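Memine Swap Closet: Your Questions, Answered

Hi! I run the little clothing and odds-and-ends swap at Memine, and I get the same emails over and over, so I finally typed it all up.

How does the swap work?
You bring stuff, you take stuff. I don't weigh it or hand out points. If you bring one scarf and leave with a winter coat, good for you, wear it well.

Do I have to bring something?
Nope. Plenty of people come just to look the first time.

What does it cost?
Free for kids, and a $20 yearly pass for grown-ups that covers the room and the lights. You can pay at the door (cash is easiest, my card reader is moody).

What do you take?
Clean clothes in any size, shoes with some life left, hats, bags, socks in pairs, soft toys, craft bits. Wash it first, please!

What don't you take?
Underwear, car seats, bike helmets, anything with a plug. I also can't take pillows anymore. We had a whole summer of pillows.

Do you take single socks?
Okay, yes, but keep them apart from the pairs. Thịnh Tôn turns them into puppets for the July puppet table and is always running low on stripes.

Where are you and when are you open?
Upstairs from Charvát Shoe Repair, room 21. Doors open at 10 a.m. and I start packing up at 2 p.m. The stairs are steep, so if they're a problem, ring the bell and I'll come down with a rack.

Can I drop things off early?
Only if you email me first. Bags left on the steps get rained on and then I have to throw them out, which makes me grumpy.

What happens to the leftovers?
Most of it goes to Storkevano, the thrift store on the corner. Worn-out cotton gets cut up for rags. Last year we passed along 700 pieces and I'd love to hit 1000 this time.

Can I see the kind of small stuff you get?
Sure, a couple of pictures: 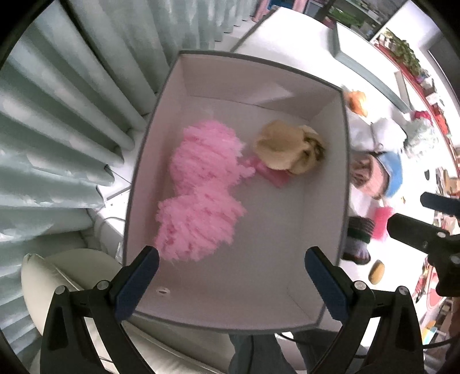
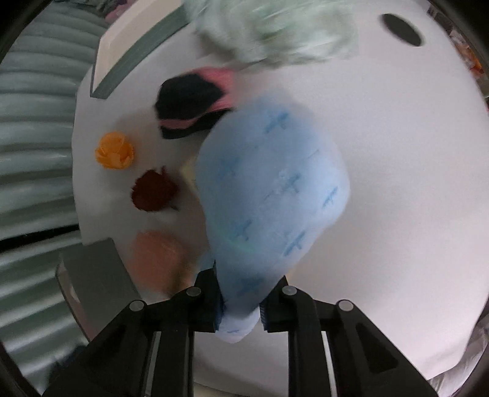
Fluffy pink bits in a white box, then socks, including a light blue one with little crosses.

Can I help out?
Please do! Folding is the big one. Email me or just show up at 9:30 and I'll put the kettle on.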